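# The Calendar Keepers of Matcombe

Before printed almanacs reached the upper valley, farmers in Matcombe set their planting by the Pleiades. The work of recording that practice has fallen to Yolanda Arboleda, a historian of science whose study of Andean sky lore will be published in May.

Her principal source is a set of 140 field notebooks kept by Arnulfo Chambi, a schoolteacher who interviewed village elders over two decades. The notebooks describe how observers judged the brightness of the cluster before dawn and delayed the potato crop when it looked dim.
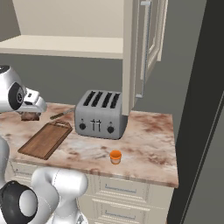

Chambi also recorded disagreements. Two families on opposite slopes used different horizon markers, and their dates for the same festival could differ by several days. Arboleda treats these variations as evidence of an active tradition, in which methods were argued over and revised.

Dayana Urrego, who edited the volume, has added a glossary of 200 terms for stars, dark clouds and seasons. Many had not previously appeared in print. The original notebooks remain in the Chávez collection, where readers may consult them by appointment.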